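The Town That Kept Its Lost Property

August 16, 2024

Irkside has one train an hour, 28 benches and a lost property office that has not thrown anything away in 141 years. The town is proud of two of these things. The benches are all in the shade.

I went there to retrieve an umbrella. I'd left it on the Pliltby line in December and had made my peace with the loss, until a postcard arrived telling me it was being held at my convenience. The postcard had cost more to mail than the umbrella was worth. I packed a bag.

The office sits behind the ticket hall, down six steps, and it keeps the hours of a small European bank. Inside are gloves. There are other things too, but first you have to get past the gloves, which are filed by hand (left, right, disputed) and then by season. A right glove from one winter will never be introduced to a left glove from another, however well they might get along. 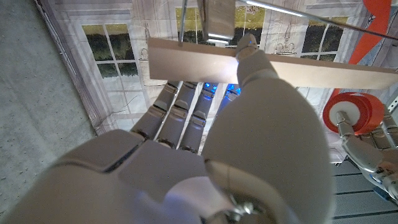 A white robot hand, with blue lights at two of the fingers.

Most railroads gave up on this long ago. Penon, two counties over, keeps a lost bag for a month and then auctions it, unopened, to people who enjoy disappointment. Last year's sale raised enough to repaint the footbridge. Irkside's footbridge could use some paint.

What Irkside has in its place is a form. It runs to four pages and asks you to describe your umbrella, then to describe it again "as a stranger might." I wrote "black" both times. The clerk read this with the patience of someone who had 200 black umbrellas behind her, and went to look.

She came back with a Vanags folding model, navy, with a good wooden handle. It wasn't mine. It was a much better umbrella than mine, and it was raining in Pliltby, where I had to change trains.

I signed for it on page four.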